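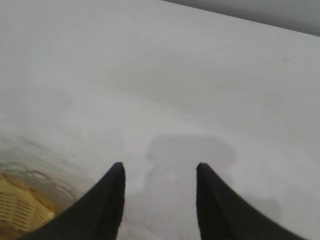

Une surface claire et deux doigts noirs.

Visite chez Lustora : deux jours dans un studio de jeux vidéo

Je suis arrivé à Fulside le matin avec le premier train, et j'avais déjà un peu froid aux mains. Le studio Lustora ouvre ses portes une fois par an aux petits distributeurs et à la presse spécialisée. En décembre, la visite était annulée, et la nouvelle date fut le 3 février 2022.

L'accueil se fait au rez-de-chaussée, dans une salle avec de vieilles bornes d'arcade. Nathalie Van der Linden, responsable des ventes, nous a donné le programme et un badge. Nous étions un petit groupe, surtout des gens de magasins. Elle parle vite, mais elle répète volontiers quand on demande, et je lui en suis reconnaissant.

Le premier jour était consacré au commerce. Le jeu principal du studio, Ornier, est sorti sur 4 plateformes. La version en boîte se vend encore, ce qui m'a surpris, car dans ma région les rayons de jeux physiques deviennent chaque saison plus courts. Selon Mme Van der Linden, 492 magasins ont commandé l'édition avec la carte imprimée. Elle a montré aussi les retours, pays par pays. C'était courageux de sa part – d'habitude, on ne parle de ces chiffres qu'après le repas.

Plusieurs collègues ont posé des questions sur les consoles qui manquent. Quand un client ne trouve pas la machine, il n'achète pas le jeu non plus. Lustora a donc repoussé une extension et préféré baisser le prix du jeu de base pendant sept semaines. Je ne suis pas convaincu que cela aide les petites boutiques, qui ont payé leur stock à l'ancien prix. La réponse sur ce point est restée vague.

Le deuxième jour, nous avons visité les étages. L'équipe du son travaille dans une pièce très basse de plafond, où l'on doit laisser ses chaussures à l'entrée. Au contrôle qualité, on nous a permis d'essayer un niveau pas encore fini. J'y suis mort plusieurs fois au même endroit, devant un pont, et le testeur à côté de moi notait quelque chose chaque fois.

Après le déjeuner, un exposé de la maison Kälin, qui fabrique les boîtiers et les notices. Le carton est devenu plus cher et les délais sont longs. Pour une commande de moins de 600 pièces, ils demandent maintenant un supplément. C'est une information utile pour ceux qui pensent à une petite édition locale.

Quelques remarques pratiques pour l'an prochain : l'inscription se fait par courriel, le repas de midi est compris, l'hôtel non. De la gare, on peut aller à pied, mais le chemin monte beaucoup. Le bus s'arrête devant l'entrée, du côté du parking. Les présentations étaient en anglais et en français, les documents seulement en anglais. J'ai demandé une version française des tarifs et je l'ajouterai à cette page quand je l'aurai reçue.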